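Mar 13, 2019

Spent the whole session in the simulated kitchen, comparing the two gripper models under the same controller. Dumadine's model went first, then Laneo's. Finger length and maximum opening are matched in the config files, so what I'm after is mostly how the wrist view behaves and how the controller copes near the joint limits.

Ran 25 approaches per gripper. The controller is still the old one, 400 steps per approach. Seven of the Dumadine runs timed out with the wrist near its limit. I haven't looked at why yet.

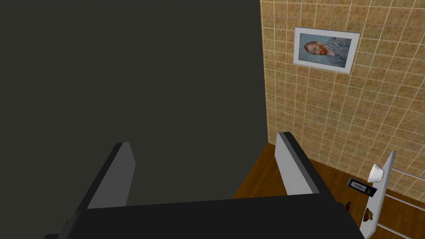
*Wrist view, fingers open, portrait on the tiled wall.*

After lunch I went through the wrist camera settings. The palm takes up a lot of the lower image, and moving the camera mount forward in the model would fix that, but then the logs from last week don't compare. Left the mount alone and changed only the field of view. Steep wrist angles are still hard to read when I scrub through quickly – I keep losing track of which way is down. 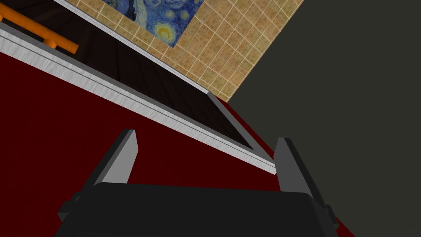
Loredana wrote back that I should stop tuning the field of view and log the wrist pose next to every image, and that she would trust the Laneo numbers more if both grippers started from the same joint angles.

She's right about the start angles. I had been resetting by tool position, so the elbow could end up in a different place each time. Wrote a reset that goes by joint angles and saved it with the scene. Also added a view that takes in both arms, to check the elbow by eye when the wrist image is no help.
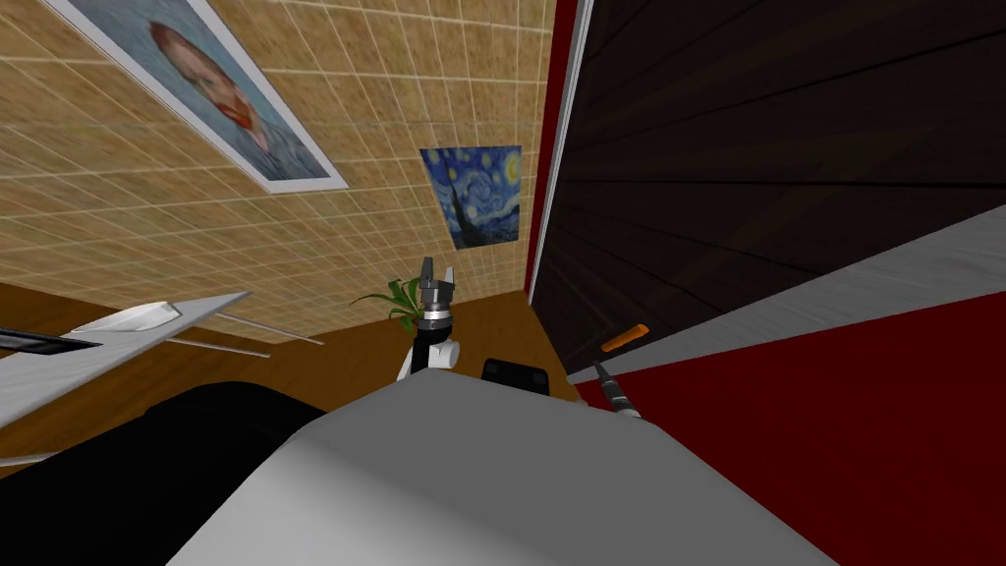

The new reset adds nearly 7 seconds per run, and I can live with that. Both sets have to be redone from the start. Seed is 1184 for all of it. Macarena wants the comparison in April, and the Ikemier controller still isn't installed.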